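発表者ノート:大判タイル床の目地割付と伸縮調整
2020/07/21

スライド1 導入
持ち時間は13分。質疑は別枠。対象は内装仕上げの設計担当で、下地の構造計算には触れない。
用語を先に統一する。「目地」はタイル間の充填目地、「伸縮目地」は弾性材を入れた縁切り部を指す。配布資料の2ページでは両者が混在しているので口頭で訂正すること。

スライド2 割付の基準線
基準線は室の中心から振り分けるのが原則。ただし主出入口から奥の壁まで見通せる室では、出入口の芯に目地を合わせる案も比較する。
端部の切り物は半枚以上を確保。確保できない場合は基準線を半枚ずらす。Iltcombeの案件ではこの確認が墨出し後になり、再墨出しが発生した。

スライド3 見通しの長い床
什器のない広い床では目地の通りが奥へ向かって収束して見えるため、わずかな蛇行でも目につく。灰緑系の大判に、少し暗い程度の目地を合わせた場合も同様。青みのある淡色の無地の壁に突き当たる納まりでは、壁際の線の乱れが特に読み取られやすい。

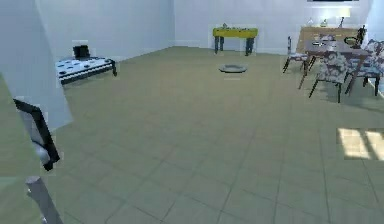 スライド4 目地幅
数値表を表示。読み上げない。
目地幅はタイルの寸法許容差から決める。意匠上の希望で先に決めると、許容差を目地で吸収できなくなる。Reseckの試験施工区画は834枚。うち目違いの是正対象は40枚で、大半が壁際の列に集中した。

スライド5 伸縮目地
下地の打継ぎ、誘発目地の位置には必ず仕上げ側の伸縮目地を重ねる。位置がずれる場合はタイル割付の側を動かす。
壁際は全周で縁を切る。巾木の下に隠れる部分も省略不可。モルタルが詰まったまま巾木を付けた例がGinavbridgeにある。写真は手元資料のみ、投影しない。

スライド6 検査
斜光での目視、打音、直定規の順。打音は全数を対象とし、抜取りにしない。
記録用紙はOprea版の書式を使用。1枚に50区画まで記入可。

想定質問
・床暖房併用時の伸縮目地間隔 → 今回の範囲外。2月の資料を案内
・目地材の色差 → 練り水量の管理記録を先に確認
・既存床への重ね張り → 下地の浮き調査が前提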